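Oct 22, 2023

I finally went through the pictures from the Gromness kitchen table, so this page is me showing off the nice ones. Chiharu Onishi and I have been working on one question since September: if you train a two-arm policy on several camera views at once, which view does it really lean on? We call the method Codau (long story, bad pun), and it works by hiding one view at a time during training so the policy can't get lazy. Everything is play food and plastic dishes -- cheap, colorful, and easy to put back where it was.

## The wrist view

I love how little the wrist camera knows. It gets a patch of table and whatever happens to be at the edges, and that's it. When we hid the other views, success on the cup task fell to 2 out of 9 tries. Ouch!
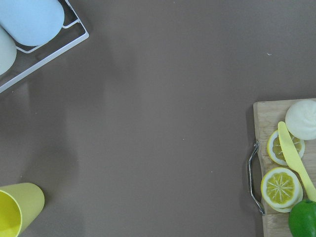 *Dish rack, yellow cup, lemon slices with the toy knife lying across the board.*

## The head view

This was my favorite to label. Both grippers are in it, one over the cutting board and the other on the rim of a pink bowl, with the ice and the scoop off to the side. Codau puts most of its attention here when the two arms need to cooperate, and I'd have bet on the side view. Chiharu won that one and I owe her lunch. 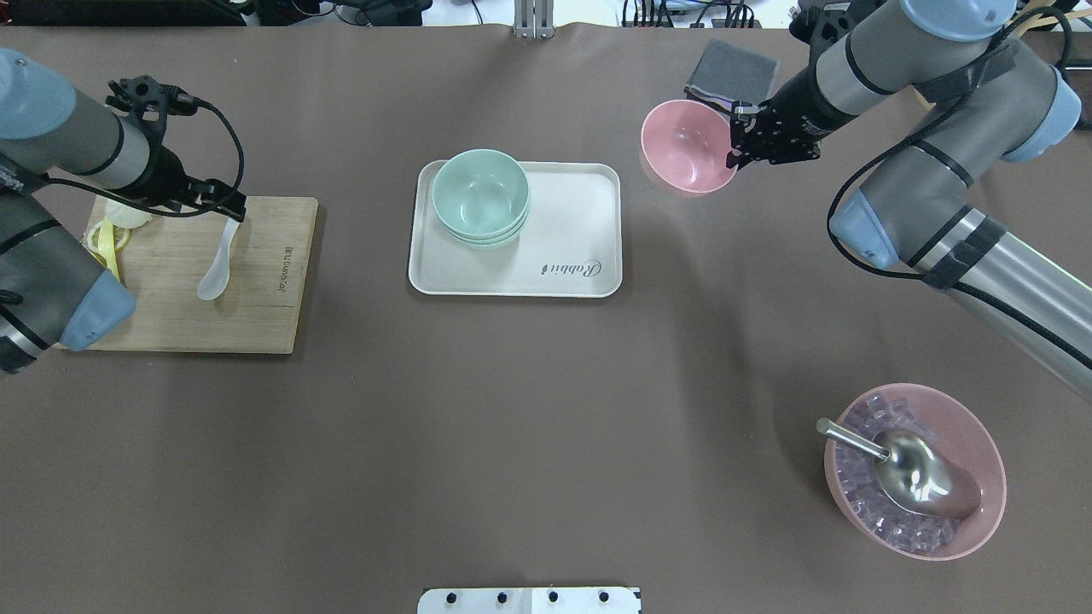

## Side view, glassware end

We trained on 3,000 episodes, and the side views turned out to matter most for big moves across the table. Small stuff near the fingers, not so much (the arm gets in its own way a lot). If you've ever tried to spot a bowl behind an elbow joint, you know the feeling.

*Ichikawa*, our older single-view baseline, used only this kind of picture and did fine until things got crowded. 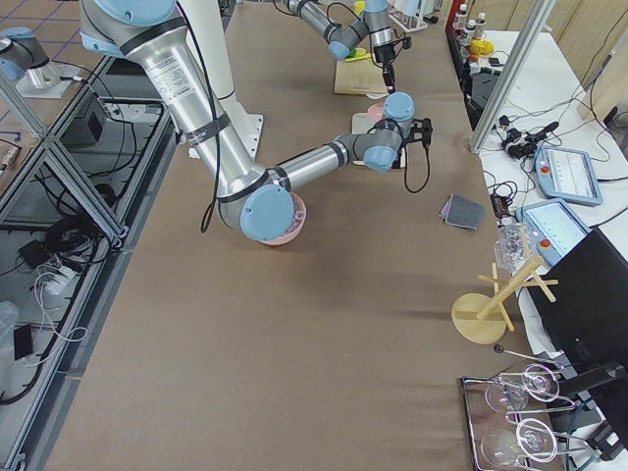 *Wine glasses on their sides in the tray, mug tree behind, and a pink bowl peeking out from under the elbow.*

## Side view, cup rack end

Same table, and so much easier to read! You get the pastel cups, the tray with the mint-green bowl, and both grippers pointing down. With this view left in, cup task success was 6 out of 9. The write-up is going on the Skumberg page once Chiharu has fixed my plots. 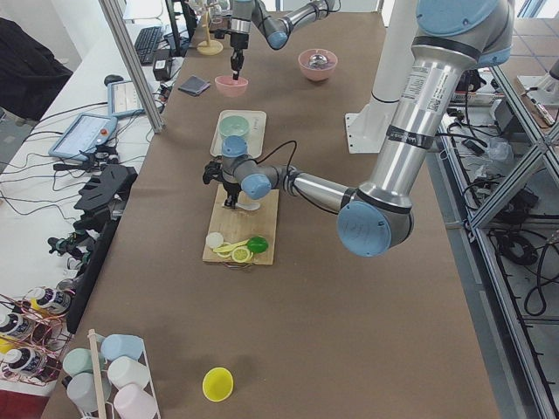 ## Coming up next

- rerun the cup task with the head view hidden
- try the same thing with the lights dimmed
- lunch for Chiharu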